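Trying Out the Plonier Kitchen Pack

I finally got my hands on the new Plonier kitchen pack (April 2020 release), the add-on from Lacson that drops a two-armed robot into a simulated house so you can practice before you go near a real one. Zuzanna Borkowska lent me her login and I lost a whole evening to it!
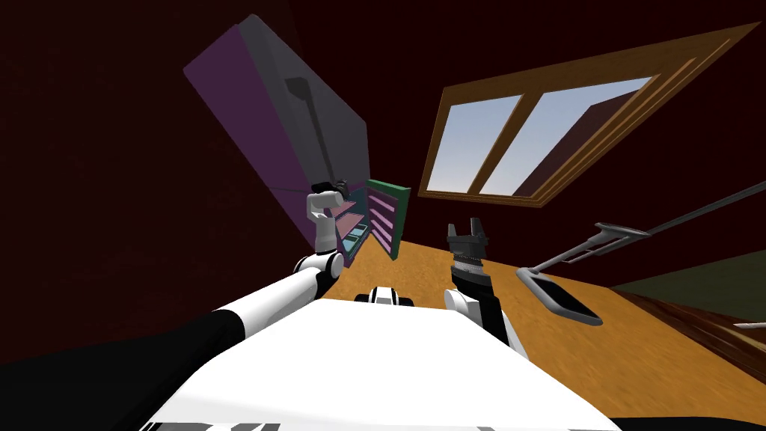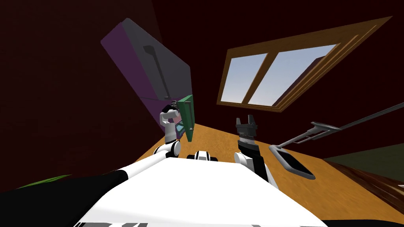
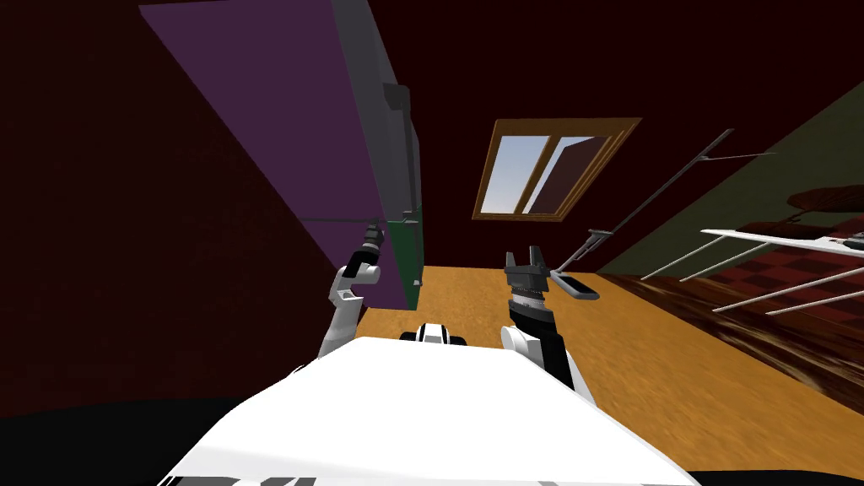 Plonier on my screen: the purple cabinet and the wood-framed window, from the robot's side of things.

I love the colors, and having the left and right grippers on separate controls feels natural after a while. In the second shot the left one has hold of a green board, and I was way too proud of that. My gripe is the tilted view, which made me a bit seasick (Aurelio Arriaga says you get used to it, I'm not there yet).

The pack is $313 for two seats, and there are 782 practice tasks to pick from, so you won't run out soon. Remigiusz Lis has the sign-up link if you want a trial.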